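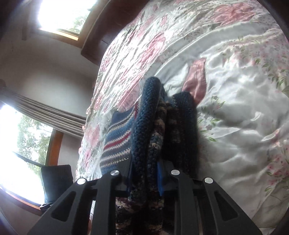 GRETERMONT, September 16, 2021 -- by Ivan Karpenko

Knitwear storage is the business of keeping knitted clothes and accessories clean, in shape and easy to find. It covers everything from a thick winter jumper to the smallest pair of bed socks, and it has a surprisingly rich set of habits behind it, many of them handed down in families along with the knitting itself!

Sorting

The usual starting point is the bed. A broad, soft surface lets the whole lot be spread out, and a satin quilt with a floral pattern has the extra charm of not catching on the stitches the way a rough blanket can. Small knits are often gathered up in twos and threes, so a chunky dark blue piece may travel with a striped one and a speckled one of many colours. Some households sort by thickness, others by colour or by wearer. Sorting by thickness makes for the steadiest piles, while sorting by colour is much the prettiest (and stripes can go wherever you like).

Folding

Knitted fabric is made of loops, and loops stretch under weight. A heavy jumper left on a thin hanger will often grow longer and form little peaks at the shoulders. Folding avoids both. The common fold brings the sleeves across the back, then the hem up to the neck in halves or thirds. Chunky textured stitches resist a sharp crease and bend over in plump, rounded folds, so they are best placed on top of a pile. Fine knits can be rolled.

The teacher Abelardo Farías, whose evening classes in Gretermont ran for six winters, favoured what he called the envelope fold for small striped pieces, with the bands lined up along the outer edge. His class handbook lists 31 folds for knitted things -- a wonderful number, given that most of us get by with two.

Drawers, shelves and boxes

Drawers keep out light and dust. Open shelves let air through and show off the colours, though tall piles lean. Lidded boxes suit things put away for the season, provided everything is washed and fully dry first, as moths are drawn to wool that has been worn. Cedar blocks and dried lavender are old favourites and smell lovely, but neither replaces a good wash and a regular look through the pile.

Bringing things out again

Knits that have been packed away since January will usually want a gentle shake and a few hours flat in fresh air. Loose ends can be drawn through to the wrong side with a blunt needle, and bobbles lifted off with a knitwear comb -- a very satisfying job for a wet afternoon.

Related articles
Blocking and drying
Darning a heel
Speckled and flecked yarns
Quilts and bedcovers
Stripe patterns

Contact the editors | © 2021 Zastent Household Encyclopedia | Back to top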